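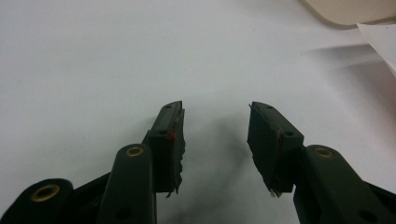

Home | Guides | Filmmakers | Venues | Contact

Section 4. Submitting and Delivering a Film

This section explains how a film is entered for the Triltville festival through the Folisero entry system and how the screening copy is delivered once a film has been selected. Entrants should read Section 3 (Accounts) first.

4.1 Making an entry

1. Sign in to Folisero and select New Entry.
2. Choose a category. Short films must not exceed 850 seconds, including titles and credits.
3. Enter the title in its original language, followed by the English title if there is one.
4. Add a synopsis of no more than 300 words. Longer text is cut automatically.
5. Upload the viewing copy and wait for the green tick before leaving the page.
6. Select Submit. An entry number will be sent by email.

Note: Collectives and groups should enter under a single account. Individual members may be listed under Credits, up to a limit of 200 names.

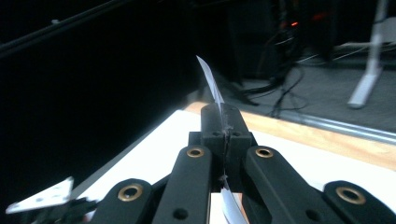
Fig. 4. Thin curved sheet held between the gripper's tips.

4.2 Delivering the screening copy

1. Open the selected entry and choose Delivery.
2. Select the venue shown in the letter of invitation. Films in the main programme are shown at the Larnivent; all others are shown in the Stankevičius Hall.
3. Send the screening copy on a hard drive, labelled with the entry number. Leads and adaptors should be packed separately.
4. Supply subtitles as a separate file, even where they already form part of the picture.
5. Enter the courier's tracking number and select Confirm.

Caution: Do not protect the drive with a password. Locked drives are returned unopened at the sender's expense.

Caution: Screening copies received after the end of May cannot be tested before the programme is printed.

Note: The sound level is set by the projection staff at each venue. Requests for a different level must be made in writing.

Previous: Accounts | Next: Guest Passes | Back to top

Comments (3)

reelandrye: Does the word limit in 4.1 include the title? Mine was cut two words from the end.

m_oakes: @reelandrye I had the same problem. I left the title out of the box and it all fitted.

tinprojector: Step 5 took most of an evening on our connection, but the tick did appear.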